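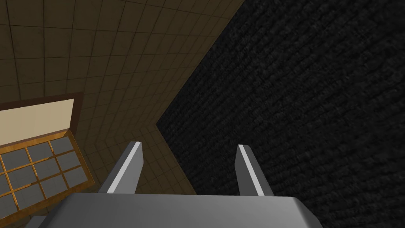

About Karnia

Karnia is a two-person office that checks home renovation quotes. You send us the estimate a contractor gave you, we read every line of it, and we send it back with notes. We don't build anything or sell materials, and we take no referral money from people who do.

We are wary of About pages. Most of the ones in this trade could be swapped with each other and no customer would notice. They talk about passion and about treating your home like their own. We have seen how some contractors treat their own homes, and it isn't a selling point. So this page sticks to what we do, what we charge for, and where we think you should doubt us.

How it started

Cillian Ó Dálaigh spent 12 years writing estimates for a remodeling firm. He knows how a number gets onto the page because he put a lot of them there. Some came from measuring the room. Others came from whatever the last customer had been willing to pay. When he left, friends began handing him their quotes across the kitchen table, and he kept finding the same things: demolition charged once by the room and again by the dumpster, "site protection" with no word on what was being protected, and allowances for tile so low that the cheapest box in the store would go over them.

He thought a business built on this would last until spring. It has lasted longer than that. The second member of the office is Nasrallah, who came over from insurance claims and reads contracts the way other people read ransom notes.

The name

Customers ask whether Karnia means something. It doesn't. A branding consultant once told us it suggested "craft and warmth," and sent a bill for saying so.

What we do with a quote

We start with the scope, before looking at any prices. A low price on a vague scope is worth very little, and vague scopes are the most common problem we see. If the quote says "repair walls as needed," we want to know who decides what is needed, and on what day of the job. Then we go through quantities. Paint, drywall and flooring can all be checked against the size of the room, so please send us the measurements. Labor is harder to check and we say so in the notes.

Payment terms come last. We flag large deposits, progress payments tied to dates instead of finished work, and any clause that lets the price move without your signature.

You get a marked copy of the quote, a list of questions to put to the contractor, and a phone call if you want one. Calls are with the person who did the reading.

What we don't know

We can't tell you whether a contractor is honest. A clean quote can come from someone who never shows up, and one of the best builders we know writes his on the back of a supplier's invoice. We also haven't seen your house. If there is rot behind the shower, no amount of reading will find it, and any quote that claims to have priced it in deserves a second look.

We won't promise savings either. Other firms in this line like to print an average figure. We have tried to work out ours and gave up, as there is no good way of knowing what a customer would have paid without us. Sometimes our notes push a price up – the contractor had left out the permit, or the disposal, and it was going to turn up later as an extra. Some people are annoyed to hear it. We would still rather they heard it from us in January than from a foreman in April.

About Skarnetti and Rusent

Skarnetti is the checklist we work from. It began as a spreadsheet and is now a longer spreadsheet. We have been urged to call it a platform and have declined.

Rusent was our attempt at an automatic version, where you typed in the total and the room size and got a score back. It gave a high score to a bathroom quote with no toilet in it. We took it down and went back to reading.

Fees

We charge a flat fee for each quote, paid before we begin, and we tell you the amount when we have seen how many pages there are. There is no percentage and no membership. If you send two quotes for the same job we read them side by side, and that costs less than having each one read alone. When a quote looks fine, we say it looks fine, and the fee is the same. A few customers have felt cheated by this.

Getting in touch

Send the quote as you received it, with every page, including the small print at the back. Please leave out the contractor's reviews. We don't read them. Messages that come in before noon usually get an answer the same day, and the ones that come in later get one the next morning.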